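Todeslow marriage notices

The Todeslow marriage notices were a weekly column of wedding announcements in the Hurngate district, known for reaching print well before the couples' own relatives had been told. The column ran to 2604 entries and survived 5 editors, one of whom was married in it without his knowledge.
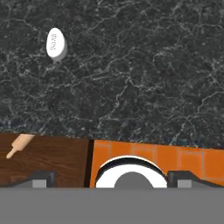
Notices were charged by the line, and brevity was prized over romance. A typical entry gave two surnames, a church and the word "Wed", and left the reader to work out who had married whom. The style was much mocked in Clurham, where one wit compared it to a bar of soap with "Soap" stamped on it: accurate, and no help to anyone. The Atallah wedding, held one August before 300 guests, was given four words.

Disputes

Complaints were kept in a ledger, which holds 276 of them. Most concern spelling. A smaller number come from mothers who learned of a son's marriage over breakfast and wished the paper to take it back.

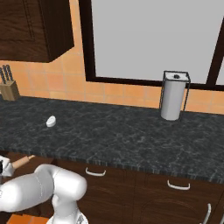
Kitchen counter with a knife block at the far end.

Retractions were printed in smaller type than the notices, and at the same price. 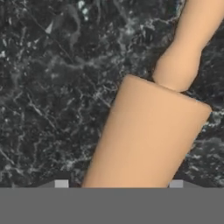

Jad Khalaf has argued that the column did families a kindness, as the shouting was usually over by the time the newlyweds came home. The ledger offers him little support.

Closure

The column moved online in its last years, where anyone could submit a notice and several people did so out of spite.
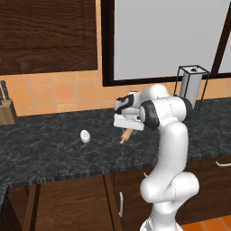 A rule requiring both parties to sign was brought in, and submissions fell sharply. The final notice appeared on 12/27/20. It named the bride twice and the groom not at all, and a correction was promised for the following issue.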